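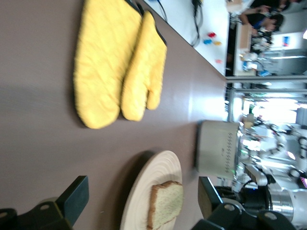 Issue 14, page 5

Slide guitar: the questions we keep getting

Abenezer Lemma has played bottleneck in the back rooms of Mukodville for longer than he'll admit, and he answers most of the post on this subject. Hongmei Han, who builds and repairs guitars, took the ones on strings and setup. Neither of them believes very much of what is said about slide playing, so be warned.

Do I need a special guitar?

No. You need one whose strings sit high enough that the slide doesn't bang against the frets. Shops will try to sell you a "blues" guitar, which in my experience means an ordinary guitar with a brown sunburst and a higher price. I have seen one at £800 that played no better than the thing hanging in my kitchen. If you already own a spare guitar with an action too high to be pleasant, try that first. (AL)

What about a resonator?

They're loud and they look good on a record sleeve. Whether you want one depends on whether you like that honking sound for a whole evening. Plenty of people find out that they don't. Borrow before you buy. (AL)

Glass, brass or steel?

Makers write a great deal about this. Pritlow's leaflet says their glass slide gives "a voice from the river", and I've no idea what that means. Heavier slides tend to hold a note longer and are harder to move quickly. Beyond that, the main thing is whether it fits your finger without falling off. I have played the same tune to friends from behind a door with three different slides, and their guesses were hopeless. (AL)

Is it true the old players all used bottle necks?

Some did. Others used knives, bits of pipe, or whatever was to hand. I'd be careful with any sentence about the old players that has the word "all" in it. A good deal of what is repeated on sleeve notes was written years later by people who were trying to sell the record.

Which finger does it go on?

The little finger leaves you three for chords. The ring finger gives more control. Try both for a fortnight and ignore anyone who tells you one of them is wrong.

Should I fit heavier strings?

A bit heavier, yes, if you tune down a lot, or they flap. Going up to the thickest set you can find won't make you sound authentic, and on an old or lightly built guitar it can pull the bridge up. I had 2 of those on the bench in March, both fitted with the Stojanović extra heavy set by owners who'd read that it was the only proper choice. The strings are fine. They were on the wrong guitars. (HH)

Can you raise the action without ruining the guitar?

A nut extender costs very little, slips over the nut you have and comes off again when you're bored. Please start there. Filing, shimming and sanding can wait until you know that you'll still be playing slide by the end of the year. (HH)

Open G or open D?

Either. Open G is D G D G B D from the bottom, open D is D A D F sharp A D. Learn one until you can find your way around it in the dark. People who swap tunings every week mostly learn how to tune.

What about the crossroads story?

What about it? The same tale has been told about more than one musician, and about fiddlers long before that. It's a good story. It has also been used to avoid saying that somebody practised a great deal.

My notes sound sour. Is it the slide?

Almost certainly not. Put the slide directly over the fret wire, not behind it where your finger would go, and keep it parallel to the fret. Rest a finger or two lightly on the strings behind it to stop the rattle. Then play slowly enough to hear whether you're flat. Most of us are.

Is the Drusia online course any good?

I sat through 5 of the lessons. The first is useful and the rest repeat it with different backing tracks. The promise on the front page that you'll be "gig ready" is one I'd want to hear proved by somebody other than the person taking the money. (AL)

Do you give lessons?

Abenezer does, evenings only, after 7 p.m., and he'll ask you to bring a guitar that holds its tuning. Hongmei doesn't teach. She'll look at your instrument and tell you whether the work is worth paying for, and quite often she'll say it isn't.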